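Everyone's posting their "only correct" jollof again, so fine, my turn. I've read 16 of these this month and I don't believe most of them.
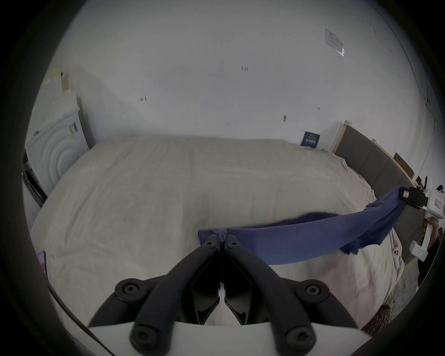

Claim one: you need the smoky bottom. Do you? Hauwa Ogunleye swears by it. Tasted hers twice. Burnt rice.

Claim two: long-grain only.

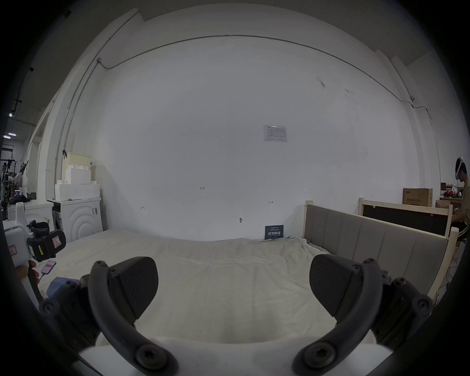
The Dakero people say soaking it first changes everything. I tried it and couldn't tell. Left mine so long I could've flattened every crease in that wrinkled off-white sheet, and it still came out like Tuesday-lunch rice.

Claim three: more pepper fixes it. Five scotch bonnets fixed nothing. 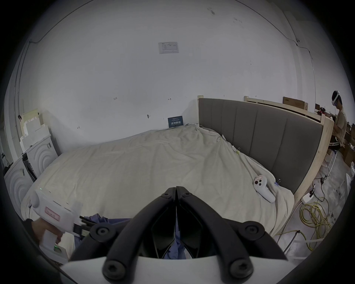

Blue cloth, August

Lawal Tamuno says fry the tomato paste longer. Okay, that one I'll give him.

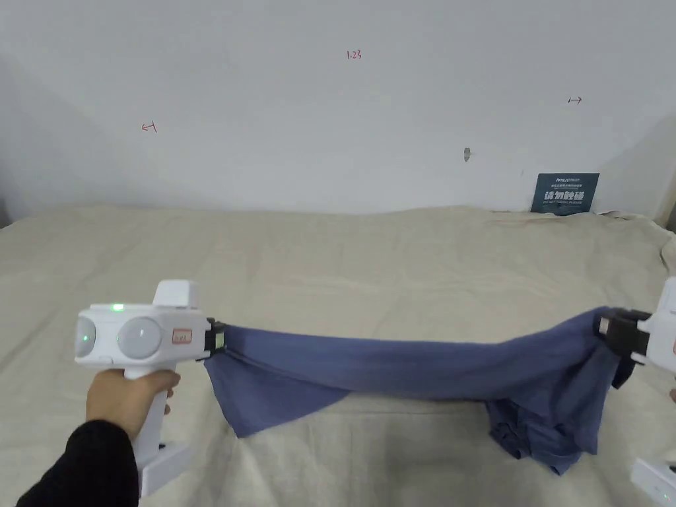

Photo: Adeleke

Still not paying Prircombe prices for a "secret" spice jar. Smells like curry powder and thyme to me.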